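Home | Shows | Box Office | Get Involved | Hire the Hall | Contact

Prompter wanted for the Windley Players (and two understudies for the prompter)

Posted Aug 19, 2018

The Windley Players are looking for a prompter for our December production, a three-act farce called The Vultever Inheritance. The last person to do the job has moved to the coast, where she reports that people finish their own sentences.

If you've never prompted before, it goes like this. You sit on a stool in the wings, stage left, with a script and a small lamp. You follow every line. When an actor stops talking and it isn't a pause, you say the next few words, loudly enough for the actor and softly enough for row C. Row C hears it anyway. We've made our peace with row C.

The hard part is knowing which silences are pauses. Our leading man is fond of a pause. He put one in the second act of our last show that was long enough for a woman near the back to start collecting her coat. If you prompt him during one of these he will be gracious about it on the night and bring it up at every rehearsal until the set comes down. You will get to know his pauses. He breathes in through his nose when he's acting and through his mouth when he's lost.
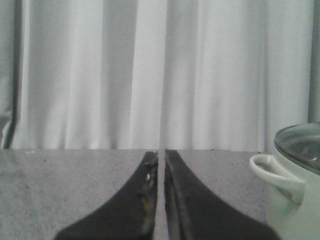
You don't need any theatre experience, and we'd half prefer you didn't have any, as people with theatre experience tend to end up with notes for the director. What you do need is good eyesight in poor light, a voice that carries sideways, and the ability to sit through the same joke about a fishmonger at every rehearsal without giving it away with a sigh. A strong bladder is useful. Act One has no exits near the toilet.

The script runs to 88 pages in our edition. The published version is longer, but the director has been through it with a pencil and removed a vicar. Please work from the copy we give you. We had trouble on an earlier show when the prompter was using the full text and fed a line to a character who'd been cut, and somebody answered it.

What you'd be signing up for:

- Two evening rehearsals a week until the middle of November, then three
- One long technical rehearsal, during which you'll mostly watch two men discuss a dimmer
- Six performances and a matinee in December
- The cast party, where you will be thanked by everyone and asked to cover for no one, whatever they tell you

It's unpaid. I'd like to dress that up, but the hall seats 400 and we've never needed all of them. You get two free tickets for each performance, your name in the program (spelled properly, we've changed printers), and tea. There's a travel allowance for anyone coming in from Tufa or further out, on the grounds that the road is what it is. Keep your petrol receipts and hand them in before closing night -- not in January, in a shoebox.

We'd also like to find two people willing to understudy the prompter. This sounds grand and isn't. It means reading the script once, coming to a couple of rehearsals, and being reachable by phone in case of flu. During our spring show the prompter came down with something in the interval, and the second half was prompted by the man who runs the raffle. He did it with real feeling but he did all the voices.

About us, for those who've only just moved to Windley: we've been putting on plays in the old Breratness Hall since before it had a ceiling. We do two shows a year, one that sells and one that the director likes. This is the one that sells. The cast is mixed in age and ability, the heating is mixed in general, and new people are made welcome, usually by being handed something heavy. If prompting isn't for you but you can sew a hem or own a chaise longue you aren't attached to, please get in touch as well.

How to apply

Send a short note to Kidus Gebru, our stage manager, through the contact page, or leave it at the box office window in an envelope with his name on it. Tell him which evenings you can't do, whether you're comfortable on a stool for two hours, and whether you are related to anyone in the cast. Being related doesn't rule you out. He just likes to know where to put the stool.

There's no audition as such. Kidus will ask you along to a read-through, sit you in the corner with the script, and at some point he'll have an actor stop dead in the middle of a speech. If you come in with the right line, the job's yours. If you come in with the right line and the actor has only paused, the job's probably still yours, but you'll be hearing about it.

Applications stay open until we've found someone. Rehearsals begin in September whether we have or not.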